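Plier une grande feuille sans l'abîmer

Avant de commencer, essuyez bien le plan de travail, car une miette laisse une marque dans le papier. J'utilise les feuilles blanches de Wurnska, mais une autre marque convient aussi.

Posez la feuille à plat, puis amenez un bord vers l'autre sans appuyer. Le pli se marque seulement à la fin – du milieu vers les côtés, avec le plat de la main. 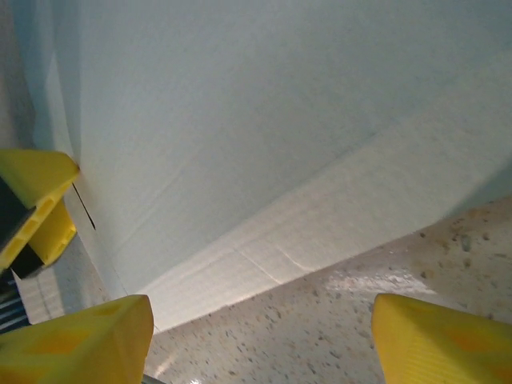
Une lectrice m'a écrit qu'elle préfère marquer le pli avec une règle, surtout sur le papier épais. J'ai essayé, c'est plus net, mais il faut 4 passages légers et pas un seul fort.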